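4.3 Placing the Drying Rack

The Lonow rack ships flat and can be used on a counter or inside a sink basin. Wash all parts in warm water before first use.

1. Unfold both legs until they click.
2. Set the rack on a level surface, with the drain lip facing the sink.
3. Slide the drip tray under the rack from the front. The tray stops against the rear leg.
4. Press down on each corner. If the rack rocks, turn the adjusting foot until it sits flat.

Note: The adjusting foot has a left-hand thread. Turn it clockwise to lengthen.

Load heavy items first, close to the legs. Keep the total load under 17 lb. Leave space between glazed pieces, as they can chip when they touch.
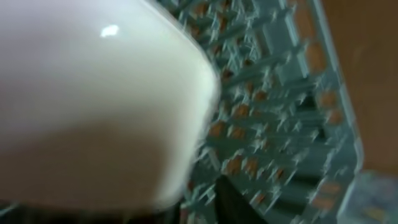
Figure 4-2. Glossy white item and plastic grid.

Caution: Do not place the rack within 285 mm of a burner or oven vent. The plastic softens at high temperatures and will not return to its original shape.

5. Empty the drip tray when the water reaches the molded line.
6. Remove the tray once a week and clean it with dish soap. Do not use bleach or scouring pads.

Mineral deposits can be removed by soaking the tray in equal parts white vinegar and water for 60 minutes. Rinse well. For replacement feet, see Section 7, Spare Parts.

Revised March 5, 2025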